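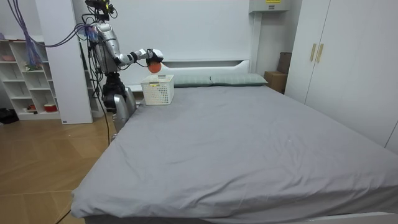

**Clekwood, October.** Our open day is coming up and we're looking for people to help us run it, and for people to come along and have a go!

The Jarine bedroom is where our humanoid practises household tidying. At the moment that means picking up a ball and holding it over a basket on the bed, ready to let go. It sounds like nothing much until you've tried to teach it yourself (I have, and I still get excited every time the arm swings across).

We need 10 hosts and 32 visitors for the guided sessions.

**Hosts** will

- welcome each group and walk them to the bedroom
- hand out the question cards and collect them afterwards
- keep bags and coats clear of the cables

You don't need a technical background, and Sowmya Acharya will give everyone a proper run-through at 9.30 am, with breakfast. Hosts get lunch and their travel paid.

**Visitors** will watch a demonstration, talk to the team, and then suggest a tidying job for us to try next. We'd love a real mix of ages, and we'd especially like to hear from anyone who finds bending or lifting hard at home. Under-16s are welcome with an adult.

We're in the old Cordero building, put up in 1960, with step-free access from the car park side. Sessions start at 11 am and 2 pm.

To put your name down, leave a note at the Clasten front desk for Juniper Whitfield, saying whether you'd like to host or visit and which session suits you. Please mention any access needs too.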